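Marlene Morin bajó del autobús en Laxdal con una maleta y una bolsa de harina. La maleta pesaba menos. Había vivido 15 años en Narkura, encima de una panadería, y al cerrar la puerta comprobó que casi todo lo que quería llevarse era de comer.

Réka la esperaba en el portal. Subieron sin hablar mucho. El piso olía a pintura y en la cocina había una mesa blanca, dos sillas y nada en los armarios.

– ¿Has cenado?

– En el autobús no se cena.

Réka sacó la levadura y puso el agua a templar. Marlene se quitó el abrigo y se lavó las manos. La receta era de su suegra, que la apuntó en el reverso de un recibo de la luz de 52 coronas. El recibo ya no se leía, pero ella se la sabía: harina, agua, levadura, un poco de azúcar, y dejarla en paz bajo un paño.

Mientras la masa subía, hablaron del piso. El alquiler, la vecina del tercero, la ventana que no cerraba bien. De Everett no hablaron. Marlene había traído su carta en el bolsillo del abrigo y allí se quedó.

A las once amasaron otra vez. Hicieron pocos panes – la harina no daba para más, porque la bolsa se había roto en Vurkitz – y los fueron poniendo al vapor. Comieron los primeros de pie, quemándose los dedos. Al final quedaban dos.
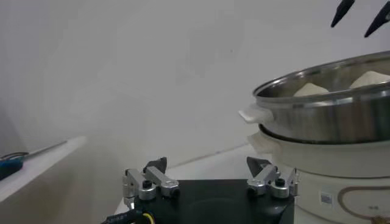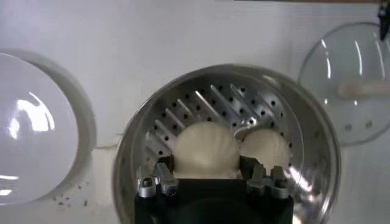

– Esos para mañana – dijo Réka.

Marlene asintió. Fregó el cuenco, secó la cuchara y abrió tres cajones hasta decidir en cuál iba a vivir. Después fue por el abrigo, sacó la carta y la dejó en el mismo cajón, debajo de la cuchara.

– ¿No la vas a leer?

– Mañana, con el pan.

Réka apagó la luz del pasillo y le enseñó dónde estaba la cama.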